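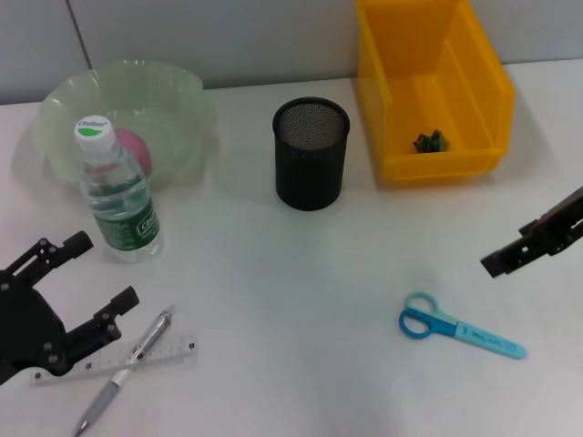 Robots will be tidying every bedroom in the country before long, according to Mohit Sengar. Bhupendra Mittal thinks that is much too soon. They could both be partly right, depending on which chore you mean.

Some machines already do chores. A dishwasher washes plates, but a person has to load it. A robot vacuum can clean a floor, but it may get stuck on a sock. Each of these machines has one job.

Tidying a desk is many jobs. Think about a pen lying across a ruler. You pick up the pen without moving the ruler much, and you do it without thinking. A robot with 2 grippers has to work out where the pen stops and the ruler starts. A clear plastic ruler on a white table is hard for a camera to pick out, because the colour of the table shows through it.

Then the robot has to decide how hard to squeeze. Scissors can take a firm grip. A full water bottle is heavy and can bend when it is squeezed. A ball can roll away if it is bumped.

The robot also needs to know where things belong. Pens go in the pen holder. Does a crumpled bit of green stuff go in the rubbish, or is it part of somebody's art project? You might have to ask.

So can robots do chores yet? Some can do parts of them, slowly, when the table is well lit and there isn't too much on it. A messy bedroom is much harder, with blankets, open drawers and maybe a cat.

Try it yourself. Put 3 things on a table and pick them up using only your thumb and one finger on each hand. Start with a ruler lying flat.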